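Notes from the pencil project

I promised Tülin Karabulut I would write this up in October, when it was still fresh, and of course I let it slide until I had forgotten half the things that annoyed me. So this is the long version, put together from my notebook and a great deal of tea.

Some of you will remember that I spent the spring on Harkel, my little program that was supposed to learn how to tidy a desk by watching me do it. It learned very little, mostly through my own fault. I had given it a handful of examples, all done the same way on the same bare tabletop, and it went to pieces whenever a thing was a hand's width from where it expected it. This time I wanted to do the boring part properly. The boring part is the examples, and there have to be a lot of them, and they have to differ from one another in ways that matter.

The job itself is as small as I could make it. The arm picks up a pencil and puts it in a bowl. Everything happens in a simulated bedroom I call Prakstead (named after nothing, I just liked the sound), and I drive the arm by hand through each attempt while the program writes down every joint position along the way. One attempt from start to finish is an example, and I came away with 283 of them that I was willing to keep.

I had a bare gray room to begin with, and it was Sabina Seneviratne who talked me out of it. She felt that a learner which has only ever seen a gray room will be upset by a teddy bear, and she was right! So Prakstead got a bed with a deep blue blanket, a bear sitting on it, wooden chairs, a small picture on the wall, and a phone on the table along with the yellow bowl and the white one. None of it has anything to do with the pencil. It all just has to be there while the work goes on, the way things are in anybody's house.

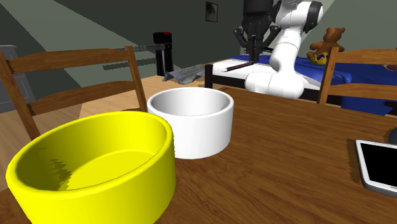
Do you keep the attempts that go wrong?

I keep them, but in a separate folder, and I don't train on them. A fumbled grasp that I recover from stays in with the good ones, as the recovery is worth learning. An attempt where the pencil ends up on the floor goes into the other folder with a short note about what happened, and I read those notes when I'm deciding what to collect next.

Now, about the driving. I had imagined I would be good at it after an evening, and I was not. My first attempts are full of long pauses where I'm plainly thinking about which way to turn the wrist, and a learner copies pauses as faithfully as it copies anything else. The first model I trained would drift over to the pencil and hang there, pondering, exactly like me. I threw out that whole first batch (it hurt a bit) and made myself a rule to practice a layout twice before recording it.

The other thing I got wrong was my own habits. I like to take hold of a pencil near one end, and I like to come in from the same side every time – I suppose I do it at my real desk too. After a long evening of that, the examples were as alike as peas. So I wrote out 9 starting layouts on cards, shuffled them, and did whatever the card said, even when it meant an awkward reach past a chair. 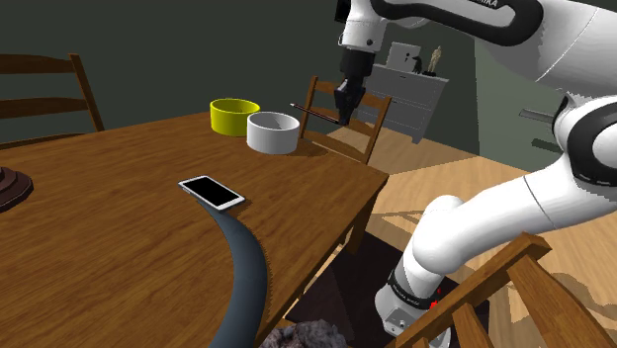
The cards helped more than anything clever I did in the code. They also made the evenings go faster, oddly enough, as I no longer had to decide anything. I would do eight attempts, get up and stretch, and do another eight. Past that my driving got sloppy and I could see it in the recordings the next morning, all those little wobbles on the way down.

Labeling was the dull end of it. Each example gets one plain sentence saying what was done, such as "put the pencil in the white bowl," and I was careless early on and wrote "cup" in some and "bowl" in others. Tülin spotted it when I sent her a copy, and it took me seven evenings to go back through the lot with the playback running. If you're starting something like this, settle your words before you record anything and tape them to the monitor.

I've got a training run going now on the cleaned-up set, and it will be a while yet. Meanwhile I'm writing new layout cards with the two bowls swapped around, and Sabina wants a second pencil on the table.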